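Vertical pump thrust bearing running hot after rebuild

Forum: Rotating Equipment > Bearings and Lubrication
Thread status: open

millwright_dan_o
Posted 7:40 am

Vertical turbine pump, line shaft type, tilting pad thrust bearing in an oil pot at the top of the motor stand. The pads are Warmont, rebabbitted by an outside shop during the May outage. Before the outage the pad metal temperature sat at 71 C with the unit at full flow. Since the rebuild it settles at 90 C. Alarm is set at 95.

What was done: pads rebabbitted, runner lapped, oil drained and refilled, cooling coil flushed. Same oil grade as before, ISO VG 68. Oil level is at the mark with the unit stopped. Vibration has not changed. One pad has an RTD in it, so I have one number to work with and no idea what the other pads are doing.

Where would you look first?

coldroll
Posted 8:15 am

Pad heights. If the shop did not finish the set to a common thickness, the thick pads carry the load. With a single RTD you could be reading the worst pad or the best one. Ask for the inspection sheet. On a set that size I would want all pads within 10 microns of each other, measured over the pivot, unless the bearing has leveling plates that can take up the difference.

millwright_dan_o
Posted 8:52 am

Sheet says the spread is 19 microns. No leveling plates. The pads sit on individual jack screws, and these were set by slugging wrench the way the old manual describes.

coldroll
Posted 9:04 am

Then the sheet does not matter much. Jack screws take out the thickness variation if they are set properly. How were they checked after setting?

tribo_lurker
Posted 9:31 am

I disagree that it does not matter. Slugging gets you an even feel at each screw. It depends on who is swinging the wrench and on the thread condition. I have seen a set that felt even and was loaded two to one across opposite pads when we finally put strain gauges on it. Start from matched pads and the screws have less to correct.

Second point: where is the RTD relative to the babbitt? If the shop bored out the old hole and went deeper, the element is now closer to the film. That alone can raise the reading by several degrees with no change in how the bearing runs.

millwright_dan_o
Posted 10:20 am

RTD hole was redrilled. The old one had a broken tip stuck in it. The shop's note says "drilled to suit new element" and gives no depth.

tribo_lurker
Posted 10:26 am

Get the depth before you take anything apart. Original Warmont drawings should show the distance from the bottom of the hole to the bond line. If the old element ended in the steel backing and the new one ends at the bond line, your 71 and your 90 are two different measurements.

pumphouse9
Posted 11:48 am

A deeper hole will not give you 19 degrees on a bearing of this size. Maybe 5 or 6. I would look at the oil before the sensor. What is the bulk oil temperature in the pot, before and after? If the bulk moved up with the pad, you have a cooling problem or real extra losses. If the bulk stayed put, it is local to that pad or to the sensor.

millwright_dan_o
Posted 12:35 pm

Good question. Bulk was 52 before, 54 now. Cooling water in and out are the same as last year as far as I can tell from the log.
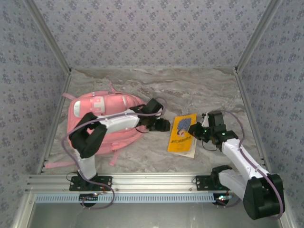
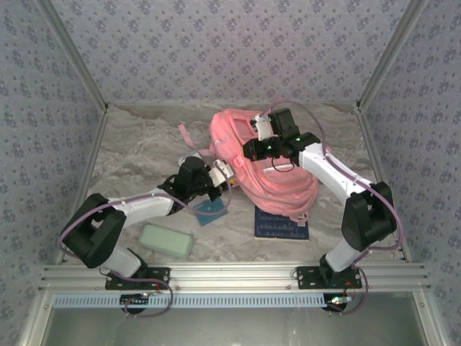

What does a 2 degree rise in bulk oil temperature say about the total losses in the bearing?
Total losses are close to what they were. With the same cooling water flow and inlet temperature, the rise of the bulk oil above the water follows the heat going into the pot, so a small change in bulk means a small change in loss.

pumphouse9
Posted 1:10 pm

Agreed, and that rules out the coil. It also makes a wrong oil grade unlikely. You are left with uneven load, pad geometry or the sensor.

babbitt_and_sons
Posted 1:57 pm

I run a rebabbitting shop, so discount this as you see fit. Check the following with the shop before blaming the millwright:

Was the pad face left flat, or was it crowned? Some Warmont pads of that type had a slight crown. If the shop machined them dead flat the film profile changes.

Was the leading edge radius put back? A sharp leading edge scrapes oil off the runner and starves the pad. We have had sets come in from other shops with no radius at all.

Was the pivot on the back dressed? If it was worn flat and left that way, the pad cannot tilt freely.

Which alloy? Nusorley and Levchenko both supply ingot to shops in this region and either is fine for this duty. I would not chase the alloy.

coldroll
Posted 2:14 pm

The leading edge is a good one and easy to check by hand with the pads out. I would put it ahead of the crown.

tribo_lurker
Posted 2:40 pm

Missing radius on every pad would show up as more heat overall, and the bulk hardly moved. One pad with no radius, possibly. I still put jack screw setting first and RTD depth second.

pumphouse9
Posted 2:58 pm

Starved pads do not always raise the bulk. Less oil in the film can mean lower total loss and a hotter pad surface at the same time. You cannot exclude it on the bulk reading.

tribo_lurker
Posted 3:12 pm

Fair. I withdraw the part about bulk. The order stands.

millwright_dan_o
Posted 4:25 pm

Talked to the shop. RTD hole is 9 mm from the babbitt face. The old drawing calls for 15 mm. So it is closer, though still in the steel. Pads were finished flat. He says the leading edges were radiused by hand and could not give me a number. Pivots were "cleaned," whatever that covers.

Operations will give me the unit for one shift. I can get the pot cover off and reach the jack screws, but pulling pads means jacking the rotor, and I would need longer for that.

coldroll
Posted 4:41 pm

With one shift, recheck the screws. Put a dial indicator on the shaft near the runner and turn it by hand with the oil in. Then slug each screw again with the same wrench and the same swing and log the movement of the wrench end per blow. Any screw that moves clearly more than its neighbors was light. Nastmont sells a load cell screw that replaces the plain one if you want real numbers next time, but lead time is long.

babbitt_and_sons
Posted 5:03 pm

While the cover is off, drain an oil sample from the bottom of the pot and look for babbitt flakes. If you find any, stop there and ask for the longer outage.

pumphouse9
Posted 5:30 pm

And do not raise the alarm setpoint to get through the summer. I have seen that done.

millwright_dan_o
Posted 6:05 pm

Setpoint stays at 95. I'll take the oil sample first, then the screws, and post the wrench readings when I have them.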